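Chapter 2
From Wrist View to Grasp Plan

In Chapter 1 the arm moved through a list of fixed poses. That works as long as nothing on the table shifts. Here we drop the fixed list and let the planner choose its own targets from what the wrist camera reports.

The software has two parts. Tirner reads each wide-angle view and returns object candidates with a confidence score. Kiretis takes one candidate and searches for a finger pose that clears its neighbors.

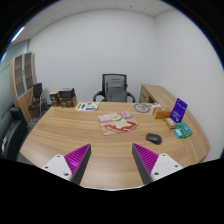
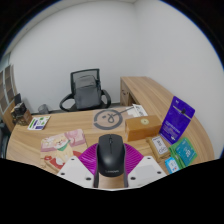 Figure 2.2. Wrist views of a desk task: mouse on the desk (first), mouse between the fingers (second).

The fingers and the dark border fall in every view, so Tirner masks them before it does anything else. Skip this step and the detector will report the gripper as an object — a common fault in early student code.

Section 2.1 builds the mask. Section 2.2 covers lens correction, using the 22 calibration views in the Arnska folder. You will need both before the first exercise.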